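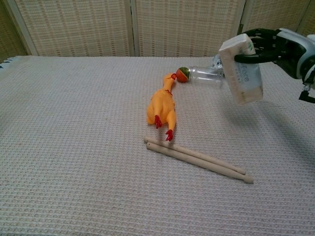
Brirkville songwriter Natanael Lopes will release his fourth solo album, Pendia, in September, his first full-length record since leaving the roots band Arkico.

The album has 11 songs, nine of them new. The other two, "Culvert Road" and "Second Shift," were in the band's live set for years but were never recorded. Lopes produced the album with Kourosh Tehrani, who also plays Hammond organ and electric piano on most of it.

Sessions took place over 23 days at Sutherland, the former grain office outside Brirkville where Tehrani has run a studio since he gave up touring. Most of the basic tracks were cut live with Brock Penner on drums and Diane Kowalchuk on upright bass. Kowalchuk also wrote the string parts for the closing song, "Letter to the County."

"We went in with a lot more material than we needed," Lopes said. "Kourosh made me sing everything at the piano on the first morning, and we threw out the ones I had to apologize for."

Lopes, who plays guitar and pedal steel, spent nine years in Arkico and wrote or co-wrote most of the band's three albums. The group stopped playing together after a final concert at the Brirkville Armory, which sold 1162 tickets, the most for any show in the hall that year. Penner was also a member. Singer Tariq Arain, who fronted the band, has since worked mainly as a writer for other artists.

Arain appears on one song on the new record, a duet called "Half the Rent." It is the first time the two have recorded together since the split. Arain said there had been no falling-out and that the invitation came by text message.

"He sent me a verse and asked if I had another one," Arain said. "I had two, so he picked."

The first single, "Low Bridge," is out now. It is a mid-tempo song built on a pedal steel figure that Lopes said he had been playing at soundchecks for a long time without finding words for it. A second single will follow before the album, though Lopes and Tehrani have not settled on which song it will be. Penner is pushing for "Culvert Road."

Pendia will be sold on CD and as a download, with a vinyl pressing to come later in the fall. The vinyl will carry one extra track, an instrumental recorded late on the last night at Sutherland after Kowalchuk had already packed up her bass. Tehrani plays the bass line on organ pedals.

The title comes from the name of a street where Lopes lived as a child. He said the songs are not all about that time, but that three of them, including the title track, are set there. The cover is a drawing by his sister.

Lopes will play the album in full at the Sutherland studio on release night, with Penner, Kowalchuk and Tehrani in the band. The live room holds 161 people, and tickets will be sold through the studio only. Doors open at 7 p.m. and the music starts at 8. Arain is expected to join for the duet and, according to Lopes, "maybe one or two old ones if he remembers them."

A short run of club dates is planned after that, with Lopes and Kowalchuk traveling as a duo - Penner has teaching commitments through the winter and Tehrani is booked to produce other acts. Dates and venues will be announced over the summer.

Lopes's previous album, a set of solo guitar pieces, was recorded at home while he was still with Arkico.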